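Dirgate Workshop Refit: Progress Report to the Desel Fund
Prepared by Min-kyu Ham
Period: March to 1st October

1. Status

The refit is in its final phase. Work on the floor, lighting and wall storage is closed. Work on small-tool storage, mainly drawing and measuring tools, is open and takes up most of this report. Spending is within the approved budget, and no change to the grant total is requested.

2. Floor

The old vinyl was lifted in the first month and the concrete beneath it was kept. The contractor, Ostrowski, ground down the high spots and filled two cracks near the loading door. The surface remains mottled, with tan staining and light scratch lines. The stains do not affect use. A sealed finish was priced and deferred, as the quote came in above the line item. Sweeping is done at close of day, but grit still travels, and anything stored at floor level picks it up.

3. Small-tool storage

At the start of the period, rulers, stencils, set squares and compasses were kept in one deep drawer. The inventory taken by Young-sook Yeom listed 106 pieces, of which 57 were fit for use. The rest had chipped edges, worn markings or missing parts and were withdrawn.

Replacement pieces have been ordered from Putau. The first delivery is complete. The second is short by 4 stencil rulers, which the supplier has promised to send at no charge.

Each work area is to have a shallow tray holding one straight ruler and one stencil ruler. Deep bins were tried first and dropped. Clear plastic is hard to find at the bottom of a deep bin, and thin rulers slide under heavier items and bend. In a shallow tray the ruler lies flat and can be picked up by one end.

Two points remain open on the trays:

Color. White trays show dirt early, which helps with cleaning, but a clear ruler does not stand out well against white. A dark liner is under review.

Location. Trays are in use on the floor as well as on the benches, since large sheets are marked out on the floor. Trays used there collect specks of debris and need wiping more often than those on the benches. 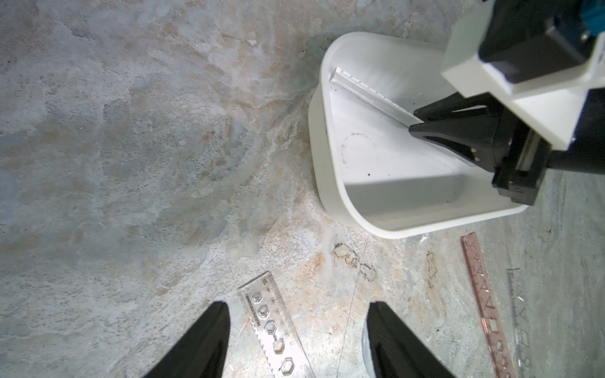 Seung-woo Wi has asked that the stencil rulers be stored apart from the straight ones, on the grounds that the cut-outs catch on other edges and crack at the corners. He would accept a divider in the same tray if a second tray is too costly. The divider option has been added to the trial — a decision will follow once both layouts have been used for a full month.

4. Costs

Trays and liners are budgeted at $300. The divider can be met from the same line. Replacement rulers and stencils are charged to consumables, as agreed.

5. Next steps

Receive the outstanding stencil rulers and close the Putau order.
Test dark liners at two work areas.
Compare divided and separate trays.
Obtain a second quote for sealing the floor.

Questions on the inventory should go to Young-sook Yeom. A copy of the tool list is available on request.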